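The woman who tunes the pianos of Vandthorpe asked me to leave her name out of this, on the grounds that everybody in town has it already and she has enough phone calls. She does her paperwork at the kitchen counter in the early morning, and that is where we talked, over a pot of tea that got refilled more often than either of us meant it to. I had planned on an hour. It was past noon when I found my coat.
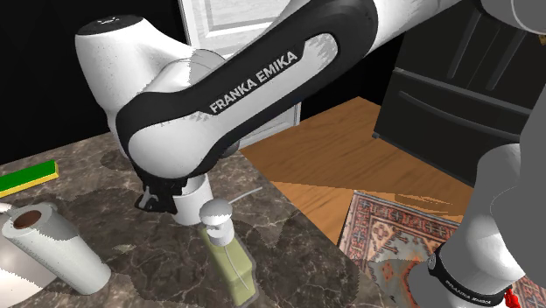
**Neva Phelan**
*Staff writer, Vandthorpe Neighbors*

She came to the trade sideways, as a lot of people do. She had been studying the cello, not very happily, and took a summer job sweeping the floor in a repair shop two counties over. "I liked the sweeping," she told me. "I liked being in a room where people were listening hard and not talking. By August they let me put a felt on a hammer, and I never did go back to school."

Her ledger goes back to that first winter on her own. Every visit gets a line: the street, the make of the piano, the weather, and whatever was rattling. She is up to 2,333 entries, and 2,058 of them are uprights. "People picture the concert stage," she said, laughing. "I picture a front room with a radiator in the wrong place and a cat asleep on the lid."

Radiators came up a good deal, as it happens. So did humidity, which she can talk about the way other people talk about their grandchildren. A piano goes flat in the dry months and creeps sharp when the air turns damp, and she would much rather you put a cheap humidity gauge on the shelf than call her twice as often. She also wishes people would stop keeping houseplants on the lid, though she says she lost that argument with her own mother years ago.

I asked whether she uses one of the electronic tuners. She does, for the first pass on a piano that has been let go, and she is not the least bit embarrassed about it. "Then I put it away and do the octaves by ear. The machine gives me a nice even start, but it doesn't know that this one has a dull bass and needs a little help up top. You have to sit with it a while."

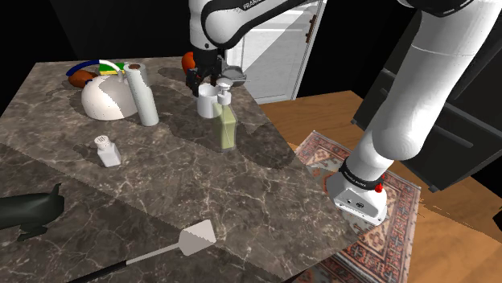
## The church hall at Ploleo

The job she is fondest of is an old upright out in Ploleo, in the hall behind the church. It is 70 years old and had gone 2 winters without any heat when she first lifted the lid. Mice had been at the felts. Several of the keys went down and simply stayed down, and the people who met her at the door had already priced out hauling it away.

"I said give me until December," she remembered. "I had no business saying that. I had a full book and a bad shoulder." She drove out in the evenings with a thermos and a box of parts, and brought the pitch up a little at a time, because old strings don't care to be hurried — she broke one anyway, and can still tell you which.

They sang carols around it that year. She stood at the back by the coats, listening to the tenor octave drift, and went out again the next morning to fix it.

She has started taking a student along on some of her rounds, a teenager who mostly carries the tool case for now and asks, she says, very good questions about glue. Before I left I mentioned that my aunt's spinet had a buzz somewhere in the middle. She wanted to know what was sitting on top of it. Picture frames, I said. "Move those first," she said, "and call me after."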